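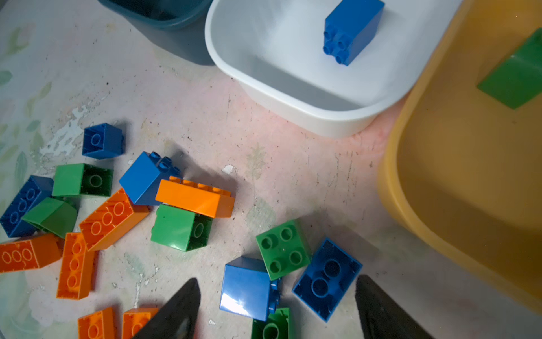

Reading time: 2 min

Week 4 handout: Object storage and access rules

These notes go with the evening cloud basics course at Kinsella. Bring your laptop and the login you were given in week 1. If your account has been locked, see the front desk before class, as resets can't be done from the classroom.

1. Buckets and objects

Object storage keeps files in buckets. A bucket has a name, a region and a set of access rules. There are no real folders inside it. When the console shows a folder, it is reading the part of the object name before the slash. Renaming a "folder" therefore means copying every object in it to a new name and deleting the old ones.

We use the Serent console for all lab work. Bucket names there must be in lower case and can't be changed later.

2. Storage classes

Standard: for files read often. Costs more to keep, nothing extra to read.
Cold: for files you rarely open. Cheaper to keep, with a charge each time you read one.

A common mistake is to move log files to cold storage and then point a daily report at them. Check how often a file is read before you change its class.

3. Access rules

New buckets are private. Leave them that way unless the exercise says otherwise. A rule names who, what action, and which bucket. A deny rule always wins over an allow rule, whatever order they are written in.

4. Lab 2

a) Create a bucket called pastum- followed by your student number.
b) Upload the sample set (334 files, in the shared drive under Naditz).
c) Write a rule that lets your lab partner read the files but not delete them.
d) Have your partner try both. A successful read returns code 200. A blocked delete returns an error, and you should copy that message into your lab sheet.
e) Delete the bucket when you're finished. It has to be emptied first.

Lab sheets are due at the start of week 5. Typed or handwritten is fine. Reading for next week is the chapter on virtual networks, up to the section on routing tables.

This site uses cookies to remember your settings. Accept | Manage cookies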